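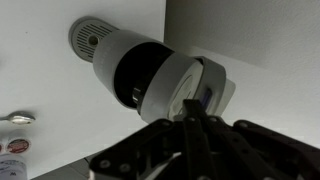
1/ Fault write-up from the Drirnach cell, for anyone running fingertip contact tasks against a wall-mounted unit. The arm went into protective stop 3 times in one shift, each time close to the same pose. The target is the grey cylinder on the white panel, and the central finger has to come up to the thick ring at its outer end. There is a curved bracket on one side of that ring and the gripper linkage passes near it, so the margin for a bad pose is small.

2/ The log gave the same entry each time: contact force over limit during approach. Limit is 20 N. The controller stopped the arm and held position, as it should. No damage found on the gripper or the unit.

3/ First suspect was the wrist force sensor. We re-zeroed it and hung a test weight off the flange. Reading was correct. Ran the approach in free air, well away from the panel, and got no stops.

4/ Second suspect was the mounting. If the unit had sagged, the finger would arrive early on one side. Checked against the drawing from April. It had not moved.

5/ The cause was the tool definition. The Melari controller keeps two copies: one for motion planning, one for the safety monitor. After the last finger change only the planning copy was updated. The monitor was still using the old mass and centre of gravity.

6/ With the gripper level the error is small. Tilt the wrist for this approach and the wrong gravity term shows up as a side load. Add real contact and you are over the limit – hence stops here and none in our free-air test, where nothing was touching.

7/ Fix: update both copies, power cycle, compare checksums. Then 700 approaches at reduced speed and a further 1,062 at normal speed. No stops.

8/ What we did not do is raise the force limit. It was suggested on the day. It would have cleared the alarm and left the monitor working from the wrong tool.

9/ Melldale runs the same controller version and has been told to check. The Shi cell is on the older one, which has a single tool table, so it is not affected.

10/ Still open: the pendant gives no warning when the two copies differ. Ticket raised 2023-11-24. Until it is closed, the checksum comparison is on the finger change sheet and needs a signature.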